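Kotosik opens data collection site in Grokville for hand-held gripper demonstrations

Program will gather household handling examples for the Plodar learning system

GROKVILLE, 24/11/2022 - Kotosik today announced the opening of a data collection site in Grokville, where paid operators will record examples of everyday object handling for Plodar, the company's learning system for two-finger grippers. The site has 17 recording stations and began limited operation in October. All stations are now in regular use.

Operators at the site do not drive a robot. Each one works with a hand-held tool that carries two gripper fingers and a camera. The operator opens and closes the fingers with a trigger while moving the tool by hand. The camera records what is between and around the fingers, and the tool logs finger opening and its own motion through space. Plodar is trained on these recordings and produces motion commands for an arm fitted with fingers of the same geometry.

Kotosik selected this method after comparing it with remote operation of an arm. Remote operation gives direct records of joint positions but ties each operator to one arm, one controller and one safety enclosure. The hand-held tool can be carried to any table, shelf or counter. Set-up at a new surface consists of a short calibration motion and a check of the camera exposure.

Scope of the collection

The first collection phase is planned at 360 hours of accepted recordings. Acceptance is decided after review, so the time spent recording will be higher. The task list for the phase contains 153 tasks, grouped by the type of contact between finger and object. The groups are:

Rigid objects with flat faces, including boxes, books and closed containers.
Rigid objects with curved faces, including cups, bowls and jars.
Soft objects, including towels, socks and filled bags.
Woven and textured objects, including baskets, mats and coiled rope.
Placement into and removal from open containers.
Objects that must be turned or slid before they can be grasped.

Each task is written as a start condition and an end condition. The wording does not prescribe a path. An operator asked to move a basket to the far side of a table may grasp the rim, push against the side, or turn the basket first and grasp it afterward. Variation of this kind is wanted in the training set, and reviewers do not reject a recording for taking an unusual route to the end condition.

Object inventory

The Grokville site holds an inventory of 800 household objects. Every object has an entry with its outside dimensions, weight, surface type and the tasks in which it may be used. Objects are rotated between stations so that no single combination of object, table surface and lighting becomes dominant in the data.

Woven objects receive more recording time per item than any other group. A plaited rim is uneven along its length, and the depth at which the fingers meet the material changes with each strand. Earlier versions of Plodar closed the fingers at a fixed depth below the detected edge. On a smooth box this is adequate. On a coarse weave it can leave one finger resting on a ridge while the other sits in a groove, and the object then rotates when lifted. Recordings that include a corrected grasp are kept in full, including the first attempt, and the point of correction is marked.

Pale, plain surfaces are treated as a separate condition. Tool motion is estimated in part from visual features, and a smooth tabletop offers few of them. Stations with such surfaces are used to measure how far the estimate drifts before the camera picks up a textured object or a table edge again. A segment is excluded from training when the drift exceeds the limit set for its task group, but it is retained for work on the motion estimator.

Review and labeling

Recordings pass through two stages. The first is automatic and checks for dropped video, missing trigger data and loss of tracking. The second is carried out by a reviewer, who confirms that the start and end conditions match the task, marks the moments of first contact and release, and assigns one of four outcomes: complete, complete with correction, incomplete, or invalid.

Incomplete recordings are not discarded. They are stored in a separate partition and used to train the part of Plodar that estimates whether a grasp is holding. Invalid recordings, such as those made with the wrong object or with an obstructed camera, are deleted after a note has been added to the station log.

Station logs also record the state of the fingers. Pads wear with use, and a worn pad changes both its friction and its appearance to the camera. Kotosik has decided to keep recordings made with pads at different stages of wear, since deployed grippers will show the same range. Pads are replaced when the backing is exposed on the contact face or when the adhesive no longer holds. Minor fraying at an edge is logged and is not a reason for replacement.

Tool hardware

The hand-held tools and the matching arm-mounted fingers are supplied by Serrano under an agreement signed earlier this year. Both versions use the same finger spacing, pad outline and camera position. Serrano is responsible for replacement parts and for the quarterly check of finger alignment. Kotosik is responsible for calibration on site, the recording software and all handling of data.

The tool now in use is the second revision. The main changes from the first are a stiffer finger mount, a lower trigger force and a camera bracket that can be removed and refitted without a full recalibration. Operators work in short recording blocks with breaks between them, and change stations at least once per shift.

Privacy and data handling

Recording at the Grokville site takes place in closed rooms using objects owned by Kotosik. Audio is not captured. Recordings in which a face, a document or a screen can be read are flagged by the automatic stage and held back until a reviewer has cleared or deleted them. Operator names are not stored with the recordings; a station code and a rotating operator code are used for quality control.

Next steps

On completion of the first phase, Kotosik will train a new version of Plodar and compare it with the current version on a held-out group of objects that do not appear in the training set. Each task group will be scored separately. The company will publish the task list, the outcome definitions and the scores by group, along with a description of the test stations. The recordings themselves will be available to research partners under a written agreement.

A second phase is in preparation. It will extend the collection to shelves, drawers and narrow cabinets, where the tool body can come into contact with its surroundings and the approach direction is limited. Serrano is preparing a shorter tool housing for this work, and the first units will be tested in Grokville before any further sites are considered.
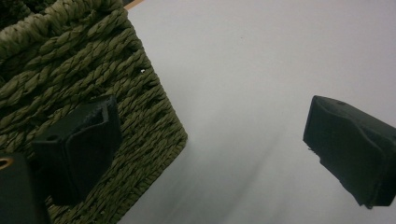 Research groups wishing to apply for access to the recordings should send a short statement of intended use to the Kotosik data office in Grokville. Applications are reviewed in the order received. Requests for technical information on the tool and fingers should be directed to Serrano.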